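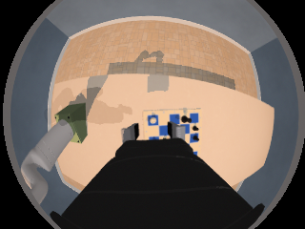 Lukoševičius

The workshop at Cavville spent most of last year deciding whether to buy a second robot arm. I spoke to the woman who holds the equipment budget there, who asked me to leave her name out while the orders are still open.

She started with simulation. "We set the job up on screen before we ask for a quote," she said. "A table, a chessboard, the arm, the gripper. Small pieces on small squares. If the fingers are too wide for that, I'd like to know before I've paid for them."

The simulator, Grida, costs her 3,000 a year. The grippers she has been comparing start at 2,000 each, and she has learned to ask what that leaves out. "Cables, mounting plate, spare pads. On the last order the extras came to nearly 66 per cent of the price of the gripper. I had put down nothing for them."

Delivery is the other worry. Sorkholm, her main supplier, quotes 5 months for an arm, so anything wanted by November has to be signed for in June.

Would she trust the simulation enough to skip a trial unit? "No. It tells you about reach and clearance. It won't tell you how the pads wear." She hires a trial unit for each new model and puts the hire under running costs.

The second arm is now in the plan for next year, along with a stand and a line for repairs. The new gripper is still waiting on a price. "I've asked for it in writing, with the plate included," she said.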